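Fee Structure and Reported Returns in Open-Ended Timberland Funds

Ezequiel Cabello
Term project, Institutional Asset Management

1. Purpose

The project examines how the fee structure of an open-ended timberland fund changes the return that reaches a pension investor. The case used is the Hevby Timberland Fund, managed by Nalteo, as it would appear to a mid-sized public pension plan, the Fleton Retirement System. A second fund, the closed-end Agbeko Forest Partners, is used for comparison. Both were studied from their offering summaries and quarterly reports.

The question came up in a February class session on real assets, where net and gross returns were being compared across funds with different fee bases. Several of the figures on the handout could not be lined up without knowing whether the fee was charged on committed capital, invested capital or net asset value. The report deals mainly with that problem.

2. Background

Timberland returns come from three sources: biological growth, changes in the price of timber, and changes in the value of the land. Growth adds volume each year and also moves trees into larger product classes, which sell at a higher price per ton. A manager can delay harvest when prices are weak, although delay has a cost, because capital stays tied up and growth slows as a stand ages.

Older timberland funds were mostly closed-end, with a fixed term and a planned sale of the properties. An open-ended fund has no end date. Investors enter and leave at net asset value, subject to notice periods and to a queue if requests exceed available cash. Each entry or exit therefore depends on an appraisal. In a closed-end fund, appraisals affect the quarterly statements, but the final result depends on sale prices.

3. Data

The Hevby fund reports net assets of $541 million. Fleton's commitment is $215 million, to be drawn as properties are acquired. The commitment is large relative to the fund, and once fully drawn it would make Fleton one of the bigger holders. This matters for the exit analysis in section 5.

Quarterly net asset values were entered into a spreadsheet by hand from the reports. Income distributions were recorded on the date paid, and appraisal changes on the last day of the quarter. Acquisition costs were expensed in the quarter in which they occurred, which follows the fund's own policy. Agbeko spreads these costs over the holding period, so its early quarters look better than Hevby's for an equal level of spending. The Agbeko series was restated to match Hevby before any comparison was made.

Two quarters in the Agbeko series were missing a split between income and appreciation. The total return for those quarters was kept, and the quarters were left out of the income yield calculation.

4. Method

The model has two parts. The first projects gross cash flow from a property set with a given age distribution, a growth table and a flat real price for sawtimber and pulpwood. The second applies fees and produces the net cash flow to the investor.

Three fee terms are modeled: the base management fee, the performance fee and the hurdle. For the open-ended fund, the base fee is charged on net asset value each quarter in arrears. The performance fee is measured over rolling periods and paid on appraised value, whether or not any property has been sold. For the closed-end fund, the base fee is charged on commitments during the investment period and on invested capital after it, and the performance fee is paid from realized proceeds once the hurdle has been met.

The same gross cash flows were run through both fee schedules. Holding the assets constant removes differences in region, species and purchase timing, which otherwise dominate any direct comparison of the two funds. The drawback is that the result says little about which manager buys better land.

Appraisal lag was represented by a smoothing term. Each quarter's reported value is a weighted average of the current market value and the previous reported value. The weight was varied over a wide range because neither fund discloses enough to estimate it.

5. Results

With steady growth in value, the two schedules gave similar net returns over a long holding period. The closed-end schedule was more expensive in the early years, when the base fee was paid on capital that had not yet been drawn. The open-ended schedule was more expensive later, as the fee base rose with the appraised value of the land.

The schedules separated when values rose and then fell. Under the open-ended terms, performance fees were paid during the rise and were not returned during the fall. A high-water mark reduced the effect by blocking further fees until the earlier value had been regained. The closed-end terms gave no such payment, as nothing had been sold at the higher value.

Income yield was less sensitive to the fee terms than total return. Most of the variation in yield came from the harvest schedule.

Exit terms had a larger effect than expected. A full redemption by an investor of Fleton's size could not be met from operating cash in any of the runs. It required either property sales or a queue lasting several quarters, during which the investor remained exposed to changes in appraised value. 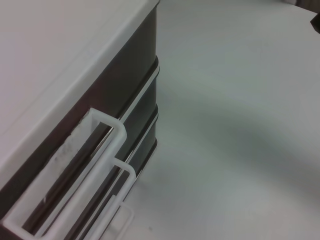 What happens to the management fee while an investor is waiting in the redemption queue?

The fee continues to be charged on the investor's share of net asset value until the units are redeemed, so a longer queue raises the total cost of leaving the fund.

6. Limitations

Prices were held flat in real terms, and storm, fire and insect losses were not modeled. Carbon and recreational lease income was grouped with other income. Taxes were ignored, as the investor is a public plan. The smoothing weight is an assumption, and the exit results depend on it more than the other results do.

7. Further work

The next step would be to replace the flat price with a simulated price series and allow the harvest schedule to respond to it. The redemption queue should also be tested with more than one investor leaving in the same quarter.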